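FST 214 Cereal Products
Handout 5: Staling and Crumb Firmness
Instructor: Kanini Laizer
Revised April 9, 2020

Reading before class: course packet, section 9. Bring the data sheets from the January bake.

Staling covers every change in bread after baking other than microbial spoilage. Crust and crumb stale by different routes and are treated separately in these notes.
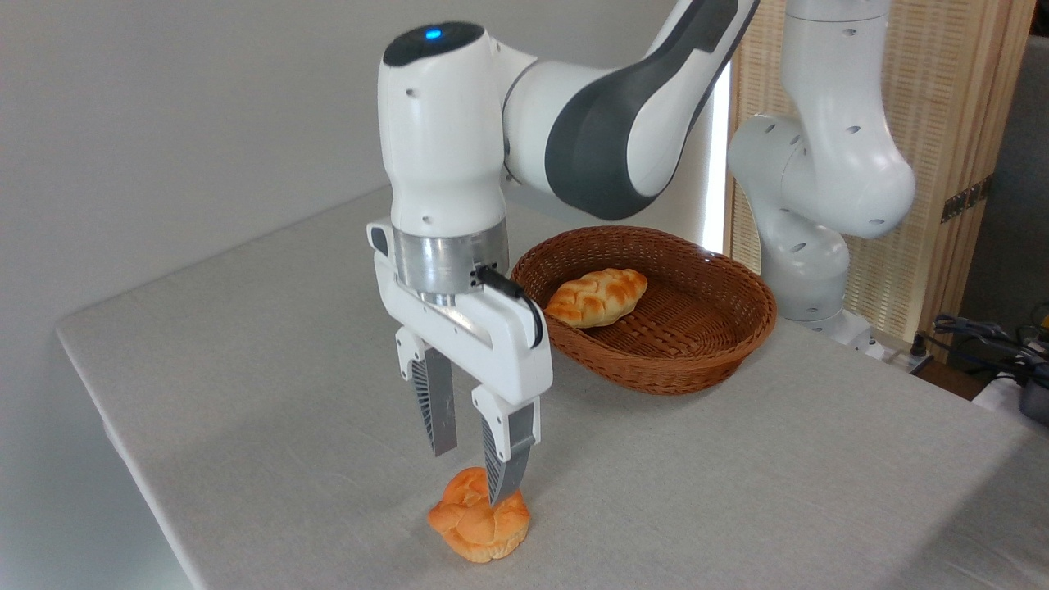
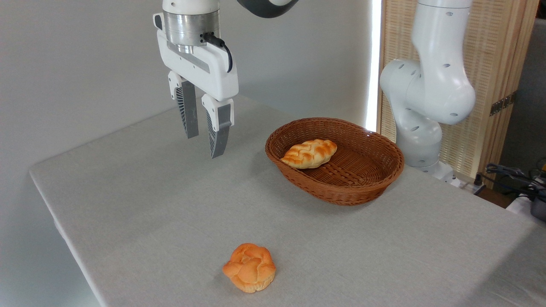

1. Crust

Fresh crust is dry and glassy. Water moves outward from the crumb and raises the moisture of the crust until it passes through its glass transition at room temperature. The crust then turns soft and leathery. A sealed plastic bag speeds this up. A paper bag slows it, at the cost of faster total water loss. Small rolls have a high ratio of crust to crumb and lose their crispness early.

2. Crumb

Crumb firms even when no water leaves the loaf. Boussingault showed this in the 1850s with bread kept under conditions that prevented drying. The main cause is change in the starch fraction.

Amylose leaches from the granules during baking and forms a gel as the loaf cools. This step is largely complete within hours and sets the initial structure of the crumb. It accounts for little of the later firming.

Amylopectin recrystallizes over days. The short outer branches form double helices, which pack into crystallites and take up water. The crystallites melt again on heating to 60 C or so, and for this reason a stale roll can be refreshed in the oven. The effect is short-lived.

Gluten also takes part. Cross-links between gluten and swollen starch have been proposed, but the size of their contribution is disputed. Do not cite this as settled in lab reports.

3. Temperature

Recrystallization needs nucleation, favored near the glass transition, and growth, favored near the melting point. The overall rate peaks at refrigerator temperatures. Bread held at 4 C firms faster than bread held at 20 C. Below the glass transition of the frozen crumb the process nearly stops. Pass through the refrigerator range quickly in both freezing and thawing.

4. Ingredients

Monoglycerides form complexes with amylose and soften the initial crumb. Bacterial alpha-amylase cuts the starch chains and slows firming, but overdosing gives a gummy crumb. Fat and higher protein both reduce the firming rate, partly through greater loaf volume. Always report specific volume with firmness data.

5. Measuring firmness

Firmness is the force needed to compress a slice by a fixed fraction of its thickness. Keep slice thickness, probe diameter and speed constant. Discard end slices. Results from different probe sizes cannot be pooled.

Kinetic data are usually fitted with the Avrami equation:

(F_inf - F_t) / (F_inf - F_0) = exp(-k t^n)

F_0 is initial firmness, F_inf the limiting firmness, k the rate constant and n the Avrami exponent. The fit is sensitive to the choice of F_inf. State how it was obtained.

Problem set questions go to Mwangi Barasa, room 44.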